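Trays and Serving Pieces: Gallery

Page 2 of the Lilladel tableware gallery

This part of the gallery covers the round trays. Most of them came to us from Pivska in one lot, and a few were bought singly after that. They are used for snacks, tea and small items at the counter, and they get washed by hand at the end of the day.

Nneka Bako put the list together and Bình Mạc checked it against the shelf. Names and shelf numbers follow the old card index, so some of them skip. Click any picture for the larger version. Notes on care are at the bottom of the page.

The dark trays are the ones people ask for most. They have a matte surface that doesn't show fingerprints much, and they look good on a white table. One small packet of something is enough for a single place. For two people, use the larger size. 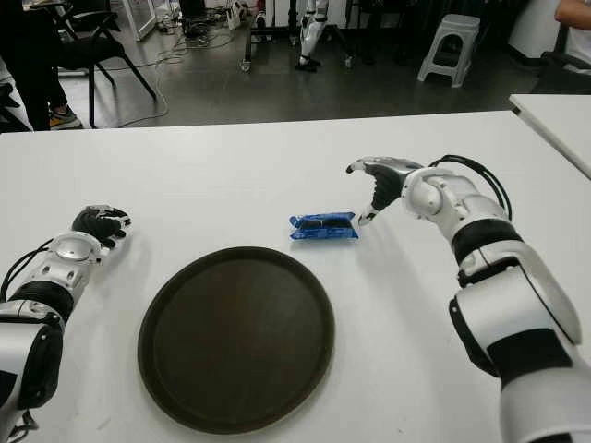 Round tray, dark olive-brown, with a slim raised rim. Blue-wrapped packet beside it. Shelf 7.

The same shelf holds the lighter trays, which were photographed separately and are on page 3. They have a higher rim and are better for cups. The Teludano set is still packed and will be added in December.

Care: wipe with a soft cloth and warm water. Do not soak. Dry before stacking and put a sheet of paper between trays, as the rims can mark the surface of the one underneath. Do not stack more than seven.

Borrowing: trays go out in sets of 26 for events. Single trays can be taken from the counter and signed for in the book. Please bring them back to the shelf they came from.

Page last changed Nov 3, 2021

Previous: Bowls
Next: Light trays and cup trays
Back to gallery index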